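Workshop and Kitchen Tips: Getting Useful Results from the Wekness Zuvis Table Kit

By Godfrey Langat
Filed under: Home automation, Kitchen, Reviews

The Zuvis is a table-watching kit sold by Wekness. It takes the picture from a small pan-tilt camera, compares it with a stored picture of the same table, and runs a rule when something has been added, moved or left behind. A rule can switch a plug, send a message or write a line to a log. The notes below come from using the kit on kitchen tables and a workbench, and most of them deal with placement, which the printed guide covers in half a page.

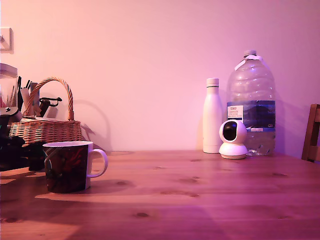
Pan-tilt camera on the right half of a pine table, next to the large water jug. 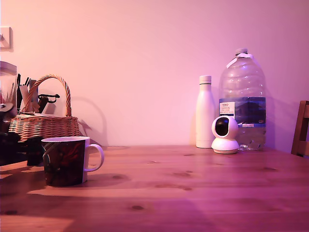
The kit does not need the camera to be high up. Wekness recommends a shelf, and a shelf is better for coverage, but a camera standing on the tabletop gives enough detail for most rules if the layout is kept simple.

Placing the camera

Set the base down flat and turn the head by hand only when the power is off. With the power on, use the arrows in the app. The head keeps a count of its own position, and pushing it by hand puts the count out. The presets then all point slightly to one side of where they were saved.

Keep tall objects out of the swing of the lens. A full bottle directly in front of the camera blocks more of the table than the same bottle at the far end. Tall items belong behind the camera or well off to one side.

Leave slack in the power cable. A cable pulled tight will drag the base a little each time someone brushes past it, and the Zuvis treats a shifted view as a change to every object on the table. If you get a burst of alerts with no clear cause, check the base before you touch any settings.

Mark the position. A small square of masking tape at the front and back of the base is enough. When the table has been wiped, the camera goes back to the tape and the presets still work.

Do not stand the camera on a tablecloth or a folded towel. Cloth creeps.

Taking the reference picture

The reference picture is the one the Zuvis compares everything against, and poor ones account for most of the complaints in the Wekness support pages. Take it with the table in its normal state. If a jug, a pen basket and a bottle live on the table all week, they belong in the reference picture. Clearing the table first produces a neat reference and a stream of alerts about things that are always there.

Take a second reference after dark with the lamps you normally use. The app stores 2 references per preset and picks the closer match. Fill both slots. With only a daytime reference, the evening shadows from basket handles and bottles get picked up as new objects, particularly against a plain wall.

Colored lighting deserves its own reference. If you have bulbs that change color, choose the scene you use most and save that one in the evening slot. A pink or purple wash moves every color on the table at once, and rules that depend on color will not fire correctly under it unless the reference was taken under the same light.

Retake both references after moving any furniture that shows at the edge of the view. A chair pushed in and a chair pulled out are different pictures. If the chair moves every day, mask it out, as described further down.

Items that give trouble

Clear plastic and glass. The kit finds the label and the cap of a clear container and has difficulty with the rest. It cannot give a reliable water level. Wekness lists level reading as a test feature, and in my use it was right often enough to be tempting and wrong often enough to be useless. Leave it off. If you want a refill reminder for a water jug, use a timed rule.

White objects on a pale wall. A white bottle in front of a light wall has a weak outline. Moving it a hand's width forward, so that more of it is seen against the tabletop, usually cures a missed detection. A band of colored tape also works, if you can live with the look of it.

Baskets of small tools. Pens, clamps and scissors in one container should be drawn as a single zone. The Zuvis cannot tell which pen was taken. It can tell that the contents have changed, and that is enough for a rule such as "remind me to put the scissors back."

Mugs. The handle matters more than you would expect. A mug turned through a quarter circle can be logged as one mug removed and another one added. Set the mug zone to "presence only" so that the direction of the handle is ignored.

Knots and grain. Strong knots in pine are sometimes picked up as small objects during the first day. Open each false alert and tap "part of table." The setting is kept with the preset, so it has to be done once for each preset in use.

Setting the delay

The delay is the time an object has to stay put before a rule runs. It ships at 40 seconds, which is too short for a kitchen. People put things down, turn to the stove and pick them up again.

For a dining table, 300 seconds works well. Meals still set off the rule, so pair the delay with a quiet period that covers the times you eat.

For a workbench, use 60 seconds and limit the zone to the part of the bench that is meant to stay clear. A longer delay on a bench means the reminder arrives when you have already left the room.

Do not set the delay to zero to "test" the kit and then forget about it. The log fills, older entries are dropped, and any pattern you hoped to find is gone.

Masking parts of the view

Open the preset, choose Mask, and paint over anything you do not want watched. Good candidates are windows, chair backs, doorways, and the corner where chargers and cables pile up. A mask is applied before the picture is compared, so nothing under it can set off a rule.

Mask light patches too. A diagonal stripe of sun across a tabletop moves through the afternoon and crosses zones as it goes. If the stripe falls in a place you need to watch, split the area into smaller zones and raise the delay in the ones it crosses. A blind is simpler.

Check masks after an update. One update cleared mine without a message. Export the preset before installing and you can load it back.

Rules worth having

Start with few rules. The following have stayed switched on here.

Clear table at night. At the hour you choose, the kit compares the table with the reference and sends a single message listing zones with extra items. It does not repeat.

Lamp on while in use. If a mug or a notebook stays in the work zone past the delay, the plug switches the desk lamp on. It goes off when the zone matches the reference again.

Bottle left behind. Useful on Monday mornings and any other school or work day. If the bottle zone is still full when the front door sensor trips, a message goes to the phone. This needs the Fullwood door sensor, sold separately. The sensor pairs without trouble but has to be within the same room or the next one.

Bench clear before charging. The charging plug stays off until the zone around it matches the reference. I would not treat this as a safety device, and the manual says the same.

Rules I have removed: anything that counts objects, anything that reads a label, and the spoken announcements.

Cleaning and care

Wipe the lens window with a dry microfiber cloth. Kitchen grease builds up as a thin film and shows first as a halo around lamps in the evening picture. Glass spray should go on the cloth and never on the head, where it can run into the gap around the pivot.

Keep the kit out of the line of steam from a kettle. Brush crumbs away from the base before moving it. Grit under the base scratches a soft wood top, and a felt pad of the kind sold for chair legs prevents it. Refit the pad flat, or the camera will lean.

Run the recalibrate command after cleaning. The head turns to both ends of its travel and comes back to the first preset. If it stops early, something is touching it.

Privacy settings

Turn off audio unless a rule needs it. None of the rules above do. Turn on Park, which points the lens at the wall whenever no rule is due to run. Tell guests the camera is there. The log can be kept on the hub alone, and that option is under Storage, not under Privacy, where most people will look for it.

Zuvis or Odera

The closest alternative is the Odera kit, which uses a fixed camera and a pressure mat. The mat handles clear containers far better, since it does not have to see them, and it is the one to buy if your main interest is a water jug or storage jars. It covers only the area of the mat, however, and the mat has to be lifted for cleaning. The Zuvis covers the whole table and can be turned toward a counter when needed.

Spare parts for the Zuvis are limited to the power supply and the base. A damaged head means a new camera. Wekness accepts returns of opened kits if the tape marks, felt pads and any labels you have added are removed first.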